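Visits > Open days > Grullthorpe

An afternoon at the Stavine open house

3 min read
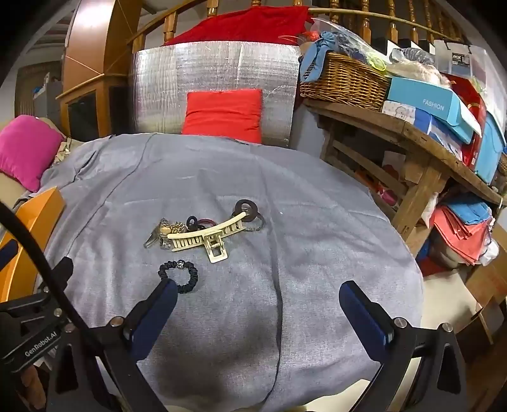
We got to Grullthorpe just after lunch in December and parked behind the hall. Entry was $3, paid at the door. Chelsea Naylor was showing people how she sorts hair accessories and other small bits before they go into drawers.

Her method is simple. Everything gets tipped onto a piece of cloth first, claw clips and scrunchies and stray elastics together, and she won't open a drawer until it's all spread out. Grey is her favourite colour for the cloth – dark elastics get lost on navy. Anything with a charm or a bead goes in its own tin so it doesn't snag.

Nigel Ellwood ran the cushion table next door. I bought a cover from him and asked about washing velvet (cold, by hand, he said).

Tea was in the back kitchen until four. Parking fills up early, so come before two if you're driving from Brerolis.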